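Grasp confidence is not a plan

I spent most of January with Undatik's new planning layer, and I'm less impressed than the release notes wanted me to be. The pitch is that you stop writing task sequences by hand. You name the object and the goal, and the planner works out contacts for both arms.

The contacts are mostly fine. It likes edges and corners, which is what I'd pick too. My complaint is the number printed next to them. It will report 90 on a leg joint and 80 on the seat lip and then treat the pair as one solid hold, as if two decent grips on a rigid plastic stool couldn't fight each other. 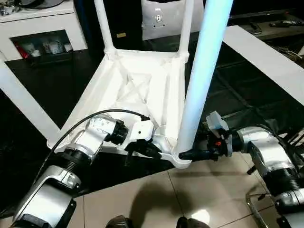 They can. Once both grippers close, any error between the two arm frames has to go somewhere, and position control will happily push it into the wrists. I asked Yao-tsung Liu how they handled this on Jarance and he said they dropped the score and watched the force residual between the arms. That's dull, old and easy to log. I turned it on and learned more in an evening than I had from around 8 pages of planner output.

I'll keep Undatik for candidate grasps. For anything after the fingers close I'm going back to my own compliance loop until someone shows me what the score is measuring. The docs say "holistic quality."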